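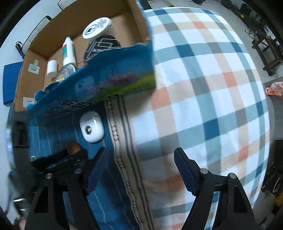

Section 4. Sorting and storing small containers

Use this section once the Drallton shelf unit has been assembled and is standing level. It covers tubs, squeeze bottles, jars and other small items that usually end up together in one cardboard box.

Before you start

Lay a cloth or table runner on the table. Keep earbud cases, keys and phones out of the box so they don't get put away with the bottles.

4.1 Emptying the box

1. Open the flaps fully. If the printed side of the box is torn, support the bottom with one hand when you move it.
2. Take out the items at the front first, then the tall bottles, then the tubs at the back.
3. Stand each item upright on the cloth with its label facing you.
4. Check the corners for loose caps.

CAUTION: Do not lift a tub by its lid. Hold it around the body.

4.2 Checking each item

1. Press down on every lid until it is seated all the way around.
2. Wipe the nozzle of each squeeze bottle with a dry paper towel.
3. Read the expiration date. If the label can't be read, set the item aside and do not use it.
4. Write the date opened on a piece of tape and stick it to the bottom.

NOTE: Adhesive patches left on the inside of a box can be peeled off or left in place. They do not affect storage.

4.3 Loading the shelf

1. Put round tubs on the lower shelf, heaviest at the back.
2. Put squeeze bottles in the Baveck tray with the nozzles up. The tray holds 12 bottles of the standard size.
3. Leave roughly 5 inches between the tray and the shelf above it.
4. Slide the tray in until it clicks.

CAUTION: Do not store squeeze bottles on their sides in the tray. A leak will run into the rail and the tray will stick.

4.4 Reusing the box

A box with a torn side can still hold light items. Fold the ragged edge inward and tape it flat. Do not stack anything on top of it.

Replacement trays are listed on page 39.

Text: Margit Hajdu. Checked by Lajos Barta, April 19, 2021.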